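Textbooks > Applied Automation > Part Two: Buying and Commissioning > Chapter 6

Print this page | E-mail this page

We use cookies to remember your reading position. By continuing you accept our cookie policy.

Chapter 6
Judging a Gripper Package Before You Buy

By Zyanya Jaramillo

Chapter 5 dealt with the arm. This chapter deals with what goes on the end of it and with the software sold alongside. Many first-time buyers spend weeks comparing arms and an afternoon choosing a gripper, then find that most of their trouble comes from the second choice.

We will use one package all the way through, the Ostar two-finger kit. It is sold by Hitden, a small supplier that ships the gripper, a mounting plate, a controller cable and a license for its simulator. We chose it for this chapter because it is ordinary. It has two fingers, one motor and a short manual. A reader who can evaluate the Ostar kit can evaluate most of what is on the market at the same level.

The data sheet gives a maximum opening of 151 millimeters and a maximum closing force of 60 newtons. Both figures are measured with the standard fingers fitted. If you order the long fingers, the usable force at the tip drops, and the data sheet leaves you to work out by how much. Section 6.3 shows how.

6.1 Starting in simulation

The kit's simulator lets a buyer try grasps before any hardware arrives. Hitden gives a trial license that lasts 20 days. In that time you should build your own parts, at their real size and weight, and try to pick them up. The sample parts that come with the program are easy ones and tell you little about your own work.

A part with two different surfaces is a good early test. In the grasp below, a rounded part with a domed top and a ribbed lower section is held between the two fingers. The fingers bear on the ribbed section. Ribs matter because a flat finger pad touches only their outer edges, so the contact area is smaller than the outline of the part suggests. A simulator that treats the side as a plain cylinder will report a better hold than you would get on the bench.

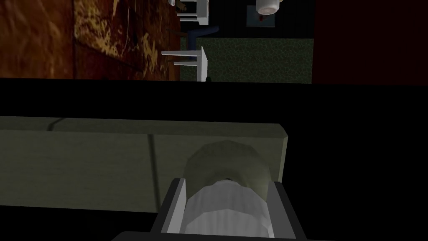

Does a good result in the simulator mean the gripper will work in the plant?
It means the grasp is worth testing on real hardware. Friction, worn pads, dust and small errors in part placement all lower the success rate, and most simulators model them poorly or leave them out.

Check the contact settings before you trust any result. In the Ostar simulator they are under the Physics menu, and the default friction value is high. Lower it and run the same grasp again. If the part slips after a small change, the grasp depends too much on that one value.

6.2 Moving to the bench

Crisóforo Ventura ran the bench trials used in this chapter at the Serrano packing plant in Cuneo. He made 1086 picks with the standard fingers on a mixed set of caps, jars and molded cups. His notes record each drop, the pad in use and the air temperature at the start of the shift. The full log is in Appendix C, and you will need it for the exercises.

Two points from the log are used in the next section. Drops were grouped near the end of each pad's life, which suggests that pads should be changed on a schedule. The ribbed cups also needed a higher closing force than the smooth jars of the same weight. The simulator had predicted the same force for both.

Ventura also noted that the cable clamp supplied in the kit worked loose twice in December. Hitden now sells a screw-down clamp as a separate item. Add it to the order when you compare prices.

6.3 Working out force at the fingertip

Begin with the closing force on the data sheet and the distance from the finger mount to the point of contact.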